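Dusting

Dusting is the removal of fine, dry particles from furniture and other household surfaces. It is normally done before floors are cleaned.

Tools

Feather dusters were long common. Many homes now use microfiber, whose split strands hold particles by static charge.

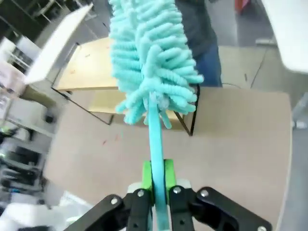 A chenille microfiber duster

Surfaces

Tabletops are cleared of larger scraps first, then wiped in one direction.
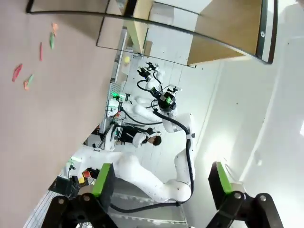

Shelving

Shelves are dusted from the top down - small items are lifted, not pushed aside.
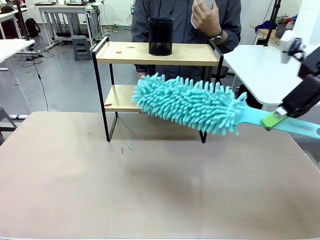
Care

Most microfiber heads may be washed in warm water without fabric softener, which coats the strands.

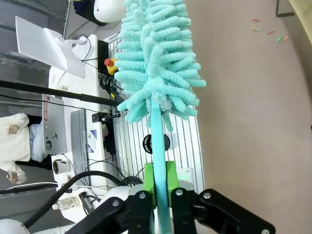

They are then air-dried and stored away from lint.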